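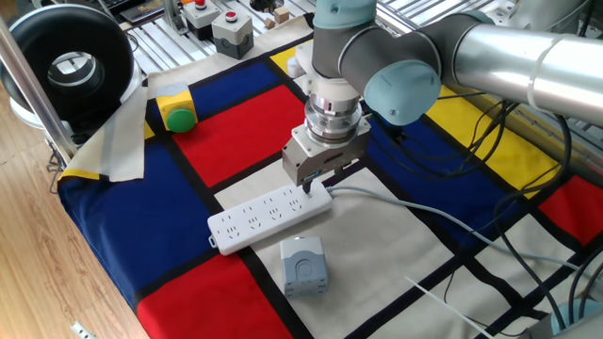

Recording demonstrations for pressing and pushing tasks: how much should I change the table?

Posted by Trorkberg

Hello all. I am collecting teleoperated episodes for a small imitation policy. The task is to touch a named object with the closed fingers. Each Wednesday I record in blocks of 15 episodes, and then I train. The policy is good when the objects stay where they were in training, but if I move the target by 5 cm, the arm goes to the old place. Should I record more episodes, or change the layout more often?

Skondska

Change the layout. When you repeat the same position many times, the model learns the position and does not need the camera. I move the target and turn it after every 3 episodes, and I write down each layout.

Please check also your starting pose. If the arm always starts from the same point, add some variation there too.
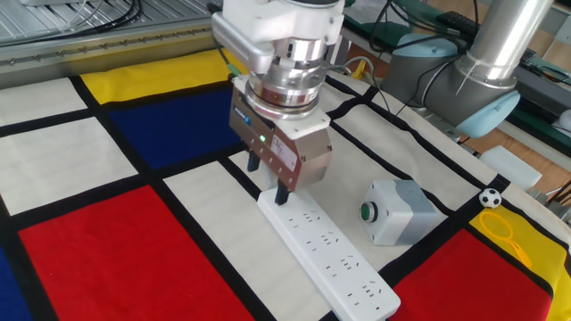
A second thing is the objects which are not the target. They should stay near the target in many episodes, and the target should change between them. With a power strip and a button box on one cloth, I would record both as targets from the same layout, with a different instruction text for each. A small soccer ball farther to the side is also useful, and it can come closer in later blocks. Keep 2 layouts only for testing and never train on them.

Miler

More data always helps. I just record until it works.

Trorkberg

Thank you Skondska, I will try this with the next block. Miler, my disk is already almost full.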